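Storage bin

A storage bin (also tote, tray or tub) is an open container for keeping loose goods together. Mostly plastic today, earlier tin, wicker or wood. Used in shops, kitchens, post rooms, workshops.

History

Early moulded bins sold in Turmont by the Amano works, which made 500 in its first September. Toshio Nomura drew the sloped side - lets empties nest. Rival maker Trillbridge prefered straight walls, better for stacking full. Its catalogue later ran to 3768 parts, lids included.
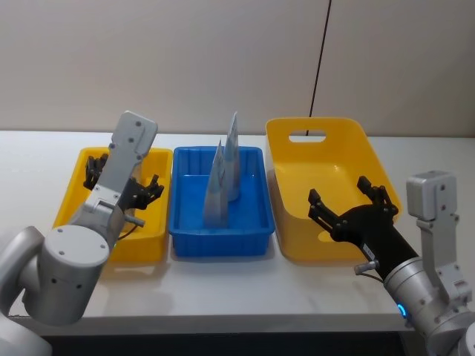
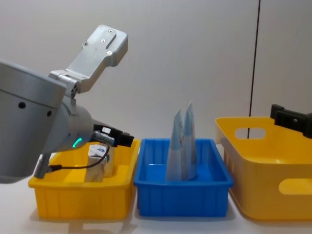
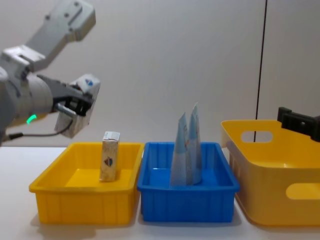 Plastic containers on a white tabletop, first picture.

Types

Nesting - sloped sides, saves room when empty. Stacking - thick rim, carries weight. Ribbed walls stiffen thin plastic, but are harder to clean.

Colour

No general standard. At the Tumena depot yellow meant incoming and blue ment checked, a rule kept for 2 years and then dropped.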